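**Water meters and leaks: what changes this spring**

March 11, 2025

The meter replacement programme in Orillow reached its halfway point at the end of January. Kestodel, the contractor, has now fitted 345 new meters, with 201 still to do. Cidden Road and the flats behind the old dairy are next. You will get a card through the door a week before your visit, and you do not have to be at home if your meter is in the pavement.

The new meters send a reading every night. If yours shows water running without a break for two days, you will get a letter. So far 58 households have had one. It does not mean you have done anything wrong, and there is no charge for the letter or for the follow-up call.

## If you get a letter

Start by turning off every tap and appliance, then read the meter. Leave it for 60 minutes and read it again. If the last red digit has moved, water is going somewhere.

Outside taps and the overflow pipe from the loft tank are quick to look at. After that, try the toilet. A worn flush valve lets water slip from the tank into the bowl, often without a sound. Put a few drops of food colouring in the tank last thing at night and don't flush until morning. If there is colour in the bowl when you get up, the valve needs replacing. The part is cheap and most plumbers will fit it in one visit.

Lift the lid and seat before you look, and use a torch if the bathroom is dim.

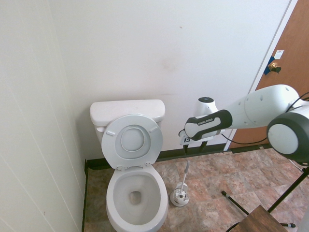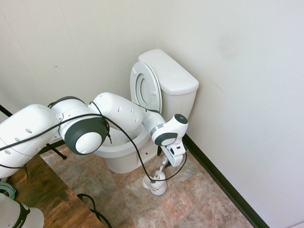 ## Who pays for repairs

The pipe from the street to your boundary belongs to the water company. The pipe from the boundary to the house is yours, along with everything indoors. Tenants should pass the letter to their landlord and keep a copy.

If the leak is underground on your side, you can ask for one allowance on your bill once it has been mended. Send in the plumber's invoice with both meter readings. Leaks from toilets and taps are not covered by the allowance.

Forms are at the library desk and the Kuhlmann Hall office, open weekday mornings.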